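# The Kilatel Linen Register

The Superintendent of Linen at the Kilatel Guest House was required, under the standing rules, to submit a written account of any towel that could not be brought to a regulation fold. In eleven years Edeltraud Nägeli had submitted none. The account that follows concerned Towel 594 and was begun on 02/10/2021.

The towel was tan, of terry cloth, and had been received into the house with the rest of the Longo bequest. It was entered in the register as sound. It had no stain and no pulled thread. The Superintendent had laid a dark green cloth to work on, in accordance with Rule 4, and had placed the open carton for the blue things beyond its far edge. She noted the hour of commencement and left the space for the hour of completion blank. 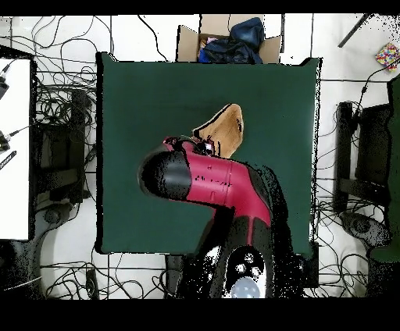 Gobnait Quinlan was of the opinion that a towel ought to be folded in three and put away, and that no rule had ever improved on it. She gave this opinion from the doorway, and it was minuted.

The Superintendent replied that folding in three was permitted only for hand towels and for towels on loan. Bath towels were folded in half, and in half again, with the woven bands lying one upon the other. A guest who opened a cupboard at Kilatel was entitled to see bands in line from the top shelf to the bottom. The late Director had held this view strongly, and it remained on the notice inside the cupboard door, in his own hand.

She took up the matter again at the lowest corner. Rule 7 stated that a towel was to be opened flat before any fold was attempted, and that the hand was to begin at the corner nearest the body. The rule did not say what was to be done if the towel, once flat, preferred to lie askew. She consulted the supplement issued in April, which dealt chiefly with pillowcases.
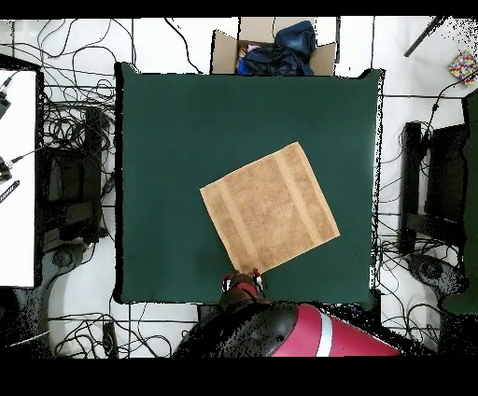 It was at this stage that the Superintendent permitted herself an observation outside the scope of the form. She wrote that the towel was not defective. She wrote that she had handled a great many towels from private households, and that those which had been folded by one person for a long time would often keep to that person's way. The creases went soft but did not leave. A towel might be washed, aired and entered in a register, and would still turn towards a shelf in another house.

She read this through and considered striking it out. The form provided a box for remarks, however, and the remarks were within the box.

Gobnait Quinlan had by then come in and taken a chair. She asked whose towel it had been. The Superintendent consulted the schedule to the bequest and reported that it had come from the upstairs bathroom at Tidora, the house by the estuary, together with the blue things and a quantity of napkins. No name was given. The schedule recorded rooms and did not record persons.

It was a damp house, Gobnait Quinlan said. She had been in it once as a girl, on an errand, and had been given a towel for her hair. She could not say what colour it was. It had been folded in a point, like a napkin at a wedding, and she had been afraid to undo it.

The Superintendent laid down her pen. 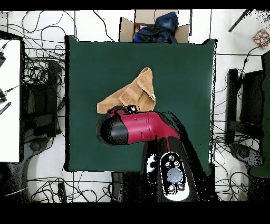

There was no provision in the rules for a point. There was equally, on close reading, no prohibition. Rule 9 required that a fold be "regular, stable and capable of being repeated by another member of staff", and the Superintendent was satisfied that a point could be all of these if it were properly written down. She asked Gobnait Quinlan to describe what she remembered. The account was given slowly and corrected twice. One began with a corner and took it up to meet the opposite one. After that there was a turn at the side, or there may have been two.

They tried it with one turn. They opened the towel out and tried it with two. The Superintendent recorded each attempt in the proper column, with initials, and a second sheet was attached.
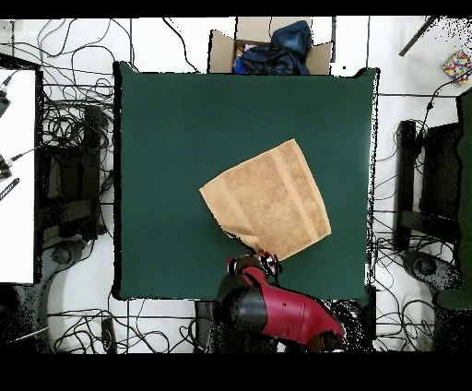

The bell for supper was rung and was not answered by either party. Soup was kept back for them, as the kitchen book confirms.

The completed account was placed before the Director's successor, who returned it without amendment. The register was altered accordingly. Against Towel 594, in the column headed Manner of Folding, the word "Standard" has been ruled through in red ink, and above it the Superintendent has written "As at Tidora". The hour of completion was never entered.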